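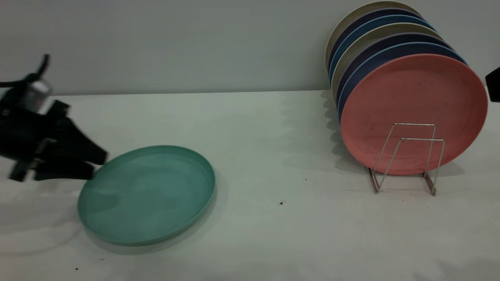

Photo: Nadine Rawashdeh

Visit report: Fostix tableware workshop, open day, January 2022

Fostix opened its sample floor to trade visitors for one afternoon. I went for the storage and drying section, having covered the molding hall in October. Sze-wing Shih led a group of nine through three rooms.

The first room holds the color archive: 269 swatches in shallow drawers, filed by pigment code. Visitors may open the drawers but not remove anything. Light in the room is kept even, and the blinds stay down.

The second room is set aside for rack trials. The set on the table was a mixed one of round plates, with beige, navy and blue repeated and single plates in pink and green. Racked on edge, the repeated colors read as stripes. 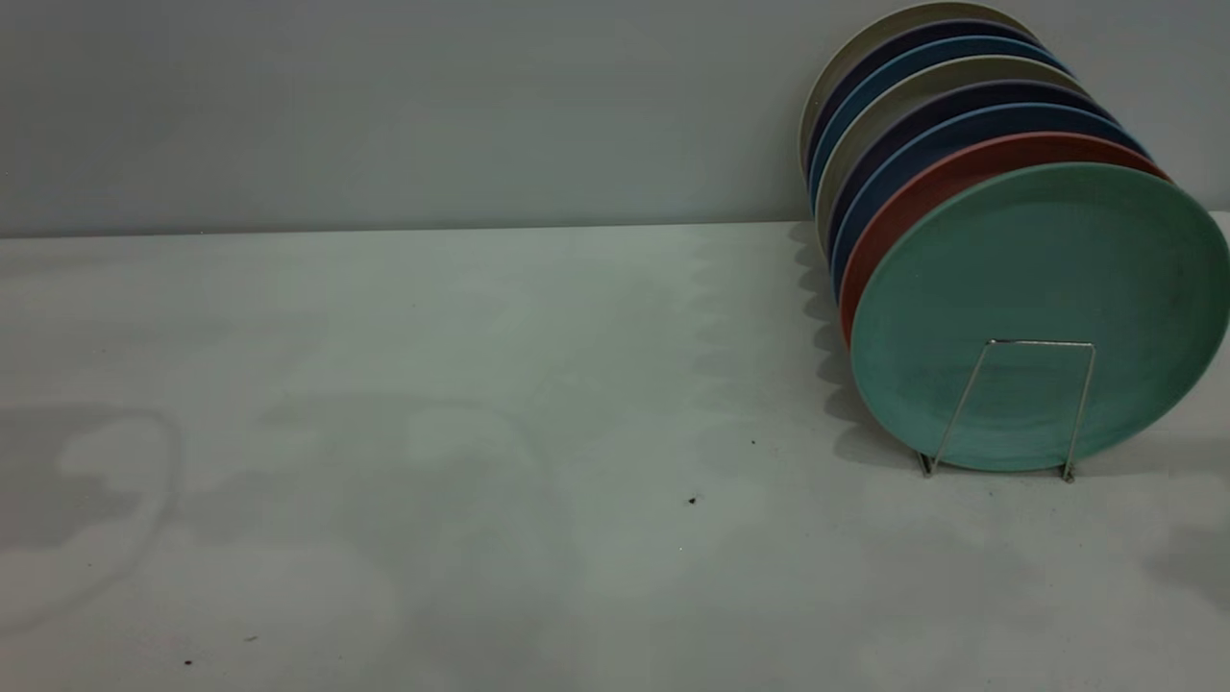
Picture credit: N. Rawashdeh / Vonder Trade Notes

With all eight plates racked, the lean is toward the wall and the green plate takes the front position. The wire rack is a plain type with narrow feet. Gopinath Joseph, responsible for fittings, prefers wire to molded slots: it hides less of the plate and can be rebent when a rim profile changes. The drawback is spacing. A thicker rim reduces the gap to its neighbor, and drying time goes up. His log for the current rim runs to 563 entries. I asked for a copy and was given the summary page.
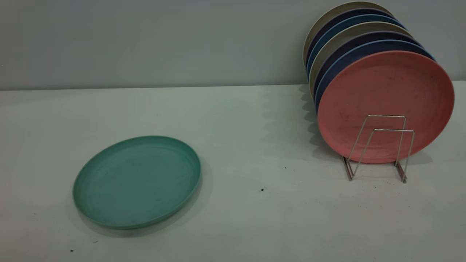 Green plate flat on the table, seven in the rack.

Rims are checked with the plate lying flat. The limit for rocking is 3 mm, measured at the edge on a level surface. Surface marks are graded separately, under a lamp, and a plate with light scuffing stays in the trial set until the grade drops twice.
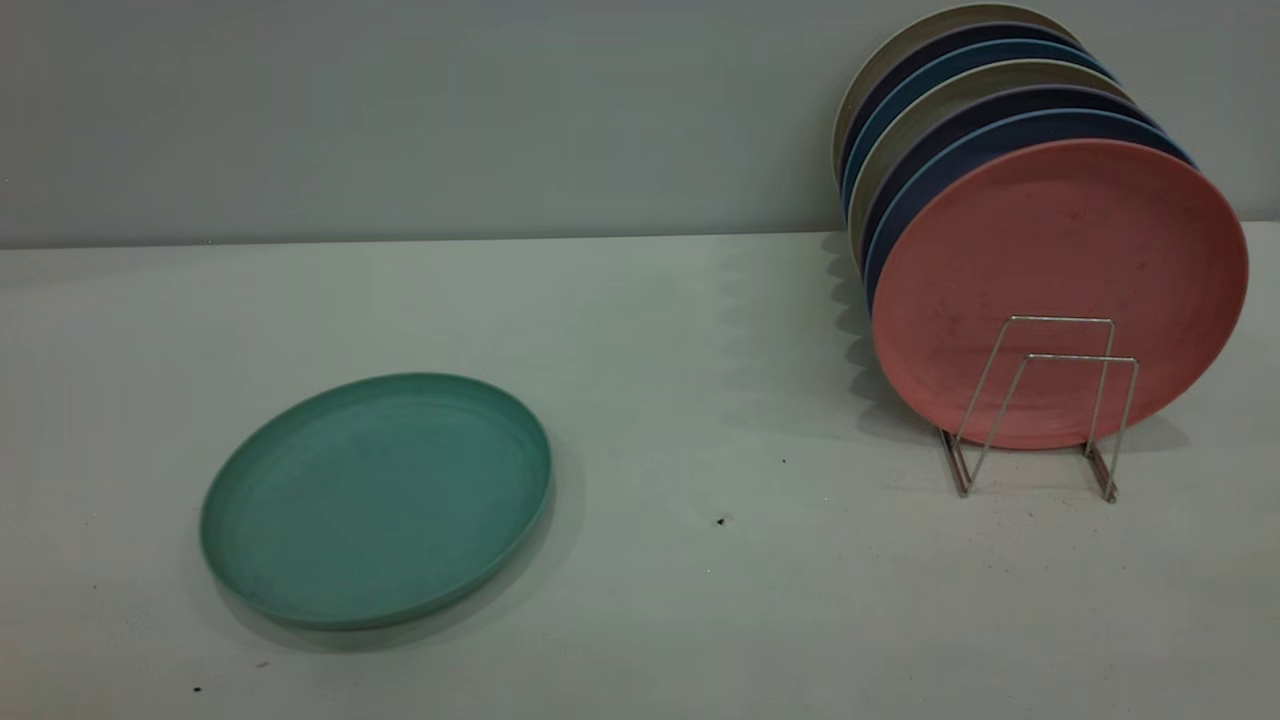

Joseph would like a shallower recess in the next version, to shed water sooner when the plate is upright. Shih expects the present mold to stay in use for another season. Both agreed that the rim will not change before then.

The third room was packing. Cartons take eight plates with paper between them, and the day's order was 171 cartons. The line was stopped for the visit. Parking is behind the building; the front entrance is for deliveries only.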